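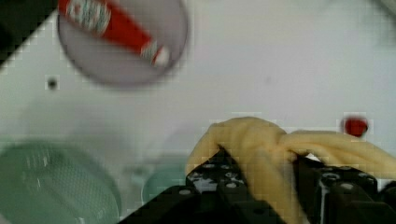 **Jitwood Community Garden — minutes, 10/23/18**

Valter Solheim opened the meeting and thanked everyone for coming out in such dreadful rain, and for the soup. 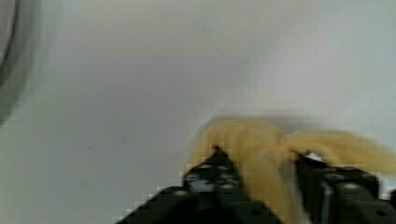 *2 min read*

Ebbe Vik reported that the seed fund stands at $441, with $39 still owed for twine. She would dearly love to order 100 garlic bulbs — the purple kind, if the budget stretches. Agreed, happily.

The Piko path is muddy again. Valter will ask Rakamero for a price on wood chips.
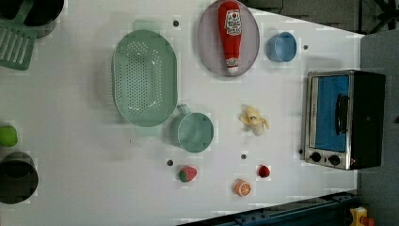
Ebbe added that the chips should go down before the first hard frost, and offered her wheelbarrow. Next meeting in May.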